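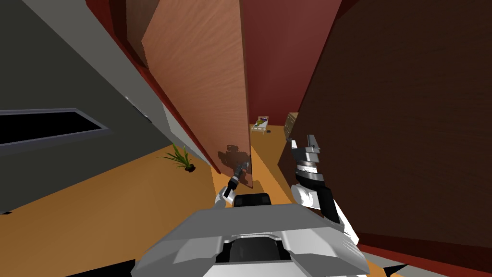

두 나무 문 사이의 좁은 통로 (렌더링 화면)

어린이영상 제작자 모임 게시판 > 제작 실무 > 자막·후반작업

제목: 어린이 인터뷰 영상의 자막 표기 기준에 관한 의견 요청

작성자: 아틀로우사무국
오후 2:10

회원 여러분께 안내드립니다.

Atlow 어린이영상제 사무국에서는 차기 상영회를 앞두고 출품 규정 가운데 자막 관련 조항을 정비하고 있습니다. 지난 회차에 접수된 작품의 상당수가 어린이 인터뷰 형식이었으며, 심사 과정에서 자막 표기 방식이 작품마다 크게 달라 상영본 통일 작업에 어려움이 있었습니다. 이에 아래 초안을 공개하고 의견을 구하고자 합니다.

초안 제3조. 어린이 출연자의 발화는 한글 맞춤법에 따라 교정하여 표기한다.
초안 제4조. 발화 중 의미 파악이 어려운 부분은 제작자가 보충하되, 보충한 부분은 괄호로 표시한다.
초안 제5조. 한 화면의 자막은 두 줄을 넘지 아니하며, 한 줄은 15자 이내로 한다.
초안 제6조. 웃음, 한숨 등 비언어적 표현은 필요한 경우에 한하여 대괄호로 표기한다.

의견은 본 게시글의 댓글로 남겨 주시기 바라며, 접수된 의견은 12월 중 운영회의에 보고할 예정입니다. 담당자는 Subira Kariuki입니다.

작성자: 느티나무편집실

초안을 공개해 주신 데 대하여 감사드립니다.

제3조에 대하여 반대 의견을 제출합니다. 저희 편집실은 유치원 연령의 어린이를 대상으로 인터뷰 영상을 제작해 왔습니다. 해당 연령의 어린이는 "할아버지"를 "하부지"로, "헬리콥터"를 "헤리콕터"로 발음하는 경우가 흔합니다. 이를 모두 맞춤법에 따라 교정할 경우 관객이 듣는 소리와 읽는 글자가 어긋나게 됩니다. 청각장애가 있는 관객의 경우에는 그 어린이가 어떻게 말하였는지를 알 방법이 전혀 없게 됩니다.

발음을 그대로 표기하는 방식을 원칙으로 하고, 의미 전달에 지장이 있는 경우에만 교정 표기를 병기하는 방향으로 수정하여 주시기를 요청드립니다.

작성자: 자막검수_한결

느티나무편집실의 의견에 동의하기 어렵습니다.

성인 인터뷰에서는 출연자가 "그니까"라고 말하여도 "그러니까"로 표기하는 것이 일반적입니다. 사투리나 발음의 특징도 특별한 사유가 없는 한 그대로 옮기지 않습니다. 어린이의 발화에만 다른 기준을 적용한다면, 결과적으로 어린이의 미숙한 발음을 볼거리로 삼는다는 지적을 피하기 어렵습니다.

출연 어린이가 성장한 이후의 문제도 고려되어야 합니다. 상영본은 보존되고, 자막은 화면과 함께 남습니다. 본인이 열 살, 열다섯 살이 되어 자신의 발음이 글자로 강조된 영상을 보게 되는 상황을 제작자가 미리 살펴야 한다고 생각합니다.

제3조는 초안대로 유지되어야 합니다.

작성자: 느티나무편집실

검수 담당자께서 지적하신 취지는 이해합니다. 다만 "볼거리로 삼는다"는 표현은 다소 지나치다고 판단됩니다. 발음을 그대로 적는 것과 이를 희화화하는 것은 구분되어야 합니다. 문제가 되는 것은 글자를 크게 키우거나 색을 바꾸고 효과음을 덧붙이는 방식이며, 이는 별도 조항으로 제한할 수 있습니다.

참고로 저희는 보호자에게 자막이 포함된 가편집본을 먼저 송부하고 확인을 받고 있습니다. 발음 표기를 교정해 달라는 요청은 지금까지 두 건 있었으며, 모두 반영하였습니다.

작성자: 물푸레초영상반

초등학교에서 방과후 영상반을 지도하고 있는 교사입니다.

본교의 출품작은 어린이가 직접 자막을 입력합니다. 초안에는 어린이가 제작자인 경우에 관한 내용이 없습니다. 3학년 학생이 작성한 자막에는 맞춤법 오류가 있을 수밖에 없으며, 이를 교사가 모두 수정한다면 학생 작품이라고 부르기 어렵습니다. 학생 제작 부문에는 제3조의 적용을 제외하여 주시기 바랍니다.

제5조의 글자 수에 대해서도 문의드립니다. 15자에 띄어쓰기와 문장부호가 포함되는지 초안만으로는 알 수 없습니다.

작성자: 아틀로우사무국

문의하신 사항에 대하여 답변드립니다.

제5조의 15자는 띄어쓰기를 포함하고 문장부호는 제외한 수입니다. 초안의 문구가 불명확하였으므로 수정안에 명시하겠습니다.

학생 제작 부문의 적용 여부는 운영회의 안건에 추가하였습니다. 현재까지는 결정된 바가 없습니다.

담당 Subira Kariuki

작성자: 새벽필름

글자 수 제한에 대하여 의견을 드립니다.

당사에서 제작한 어린이 대담 영상 한 편의 자막을 확인한 결과, 전체 586개 가운데 한 줄이 15자를 초과하는 자막은 4개에 불과하였습니다. 어린이의 문장은 대체로 짧기 때문에 제5조는 현실적으로 준수 가능한 기준으로 보입니다. 오히려 표시 시간에 관한 규정이 빠진 점이 우려됩니다. 저학년 관객은 성인보다 읽는 속도가 느리므로, 글자 수만 제한하고 시간을 정하지 않는다면 실효성이 떨어집니다. 최소 표시 시간을 2초로 규정할 것을 제안합니다.

작업 환경과 관련하여 한 가지 덧붙입니다. 당사는 Briltora로 자막을 작성한 후 별도 파일로 내보내고 있는데, 대괄호로 표기한 비언어적 표현이 내보내기 과정에서 누락된 사례가 있었습니다. 같은 환경을 사용하시는 회원께서는 제출 전에 파일을 다시 열어 확인하시기 바랍니다.

작성자: 자막검수_한결

최소 표시 시간 2초에는 찬성하지 않습니다. "응", "아니요"와 같은 짧은 대답이 연속되는 구간에서 2초를 강제하면 다음 발화의 자막이 밀리게 됩니다. 문답이 빠르게 오가는 장면에서는 질문과 대답의 자막이 서로 뒤바뀌어 보일 수도 있습니다. 1초를 하한으로 하고, 여덟 자 이상의 자막에 한하여 2초를 적용하는 방안이 타당합니다.

대괄호 누락 현상은 저도 확인하였습니다. 내보내기 설정에서 "청각 정보 포함" 항목을 선택하면 해결됩니다.

작성자: 새벽필름

설정 항목을 알려 주셔서 감사합니다. 확인한 결과 정상적으로 출력되었습니다.

표시 시간에 대해서는 제시하신 절충안을 수용할 수 있습니다. 다만 여덟 자라는 기준의 근거가 있다면 함께 제시하여 주시기 바랍니다.

작성자: 자막검수_한결

공인된 근거는 없습니다. 검수 업무의 경험에 따른 수치이며, 일곱 자나 아홉 자로 조정하더라도 이견은 없습니다.

작성자: 다정한마이크

보호자의 입장에서 의견을 제출합니다. 제 자녀는 Tawhiri 어린이합창단의 기록영상에 출연한 바 있으며, 말을 더듬는 편입니다. 당시 자막에는 "저, 저, 저는"과 같이 반복된 음절이 모두 표기되어 있었습니다. 제작진에게 악의가 없었다는 점은 잘 알고 있습니다. 그러나 자녀는 상영회에서 그 부분이 나올 때 고개를 숙이고 있었고, 이후 한동안 촬영을 원하지 않았습니다.

발음을 그대로 표기하는 방식에 장점이 있다는 느티나무편집실의 말씀도 읽어 보았습니다. 그렇더라도 말더듬의 반복 음절은 표기하지 않는 것을 원칙으로 정하여 주시기를 바랍니다. 보호자의 확인만으로는 충분하지 않으며, 어린이 본인의 의사를 묻는 절차가 포함되어야 합니다.

작성자: 느티나무편집실

다정한마이크 회원의 말씀을 무겁게 받아들입니다. 반복 음절에 대해서는 저희의 의견이 충분히 세밀하지 못하였습니다. 저희가 앞서 제출한 의견을 다음과 같이 수정합니다.

첫째, 발음 표기는 교정을 기본으로 하되 출연 어린이 본인과 보호자가 모두 동의한 경우 발음대로 표기할 수 있다.
둘째, 말더듬에 따른 반복 음절은 표기하지 않는다.

다만 제3조를 예외 없이 유지하자는 의견에는 여전히 반대합니다. 어린이가 스스로 만든 단어까지 교정 대상이 되어서는 안 됩니다. 저희 작품의 출연자는 해 질 무렵을 "주황시간"이라고 불렀습니다. 사전에 없는 말이지만 오류라고 할 수 없습니다.

작성자: 자막검수_한결

신조어에 관한 예외에는 동의합니다. 그 경우는 맞춤법의 문제가 아니므로 제3조에 단서를 두면 충분합니다.

본인 동의 절차에는 의문이 있습니다. 다섯 살 어린이가 자막 표기의 차이를 이해하고 동의하였다고 볼 수 있는지 확신하기 어렵습니다. 글자를 읽지 못하는 연령에서는 형식적인 서명에 그칠 가능성이 높습니다.

작성자: 물푸레초영상반

본교에서는 완성본을 학생과 함께 시청한 뒤 자막을 소리 내어 읽어 주고, 바꾸고 싶은 부분이 있는지 묻고 있습니다. 글자를 읽지 못하는 1학년 학생도 의견을 말하였습니다. 서명이 아닌 시청 확인 방식이라면 낮은 연령에서도 가능하다고 봅니다. 시간이 다소 소요되는 점은 감안하셔야 합니다.

작성자: 스켈레오_자료실

Skeleo 영상자료실입니다. 보존용 파일의 규격과 관련하여 요청드립니다.

자막을 화면에 직접 입힌 상영본만 제출되는 경우, 추후 표기를 수정할 수 없습니다. 당 자료실에서 보관 중인 어린이 영상은 100편이 넘으며, 자막 파일이 분리되어 있지 않아 출연자 측의 수정 요청에 응하지 못한 작품이 있습니다. 표기 기준이 어느 방향으로 정해지더라도, 자막이 없는 영상과 자막 파일을 각각 제출하도록 하는 조항을 신설하여 주시기 바랍니다.

작성자: 새벽필름

분리 제출에 찬성합니다. 다만 용량 문제로 접수 시스템에서 업로드가 중단되는 일이 지난 회차에 발생하였으므로, 허용 용량의 상향이 선행되어야 합니다.

작성자: 아틀로우사무국

제출해 주신 의견을 확인하였습니다. 운영회의에 상정할 내용은 다음과 같습니다.

1. 제3조에 어린이가 만든 말에 관한 단서 추가
2. 말더듬에 따른 반복 음절 미표기
3. 발음대로 표기하는 경우의 동의 절차(서명 또는 시청 확인)
4. 학생 제작 부문의 적용 제외 여부
5. 최소 표시 시간(1초, 일정 글자 수 이상은 2초)
6. 무자막 영상과 자막 파일의 분리 제출 및 업로드 용량 조정

제3조의 원칙 자체에 대해서는 의견이 일치하지 않으므로 교정 표기안과 동의부 발음 표기안을 함께 상정합니다. 제4조와 제6조에 대해서는 별도의 의견이 없어 초안을 유지합니다.

담당 Subira Kariuki

작성자: 다정한마이크

제4조에 대하여 한 가지 문의드립니다. 제작자가 괄호로 보충한 내용이 어린이의 본래 의도와 다른 경우, 상영 이후에도 정정을 요청할 수 있습니까?

작성자: 아틀로우사무국

현행 규정에는 상영 이후의 정정에 관한 조항이 없습니다. 제6항의 분리 제출과 연계하여 검토하겠습니다.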